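31/10/2019, Starnholm dairy open day. Quick notes before I forget.

Got there late, bus was packed. Missed the cheese talk, caught the tail end of the milking tour. 62 cows, all with names on the board by the door. Brito gave me a long stare. Wisard wouldn't get up.
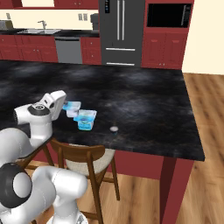
Butter next. Three churns going, too loud to hear a thing the guide said. Samples were good, the salted one espeically. Bought two blocks, should've brought a cooler bag.

Asked about the raw milk. Not for sale untill December, some paperwork thing. Fine, will come back. 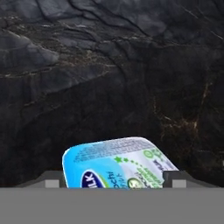
Lunch in the barn, cold wind right through it. Soup ok, bread great. Then the calf shed, long line, worth it. Elta is the small one with the bent ear. 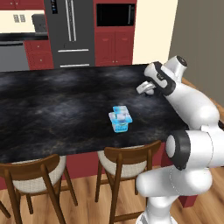 Odair Honorato thought the line was badly run and said they should hand out time slots next year. Agreed. Left at 3, boots a mess.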